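Water rings on a glossy table finish
Shahzad Bhutto
The meeting table in our Irell office has a glossy dark brown top and keeps getting pale rings. Finish unknown. Does a coaster under every bottle solve this, or does it need recoating?

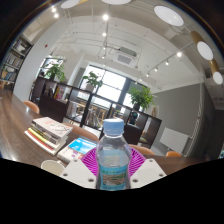
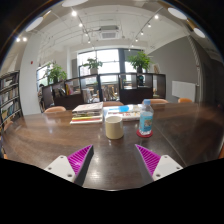
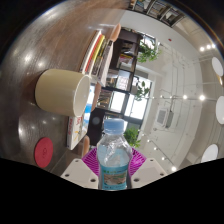
Sadirden, December

Mizanur Selvanayagam
Pale rings are moisture trapped in the finish - dark ones have reached the wood. Test a hidden spot with denatured alcohol. If it softens, it is probably shellac, and recoating with varnish will help. Coasters only work if they absorb. Let any new coat cure 11 days.

Hsieh
Mayonnaise overnight. Worked on mine.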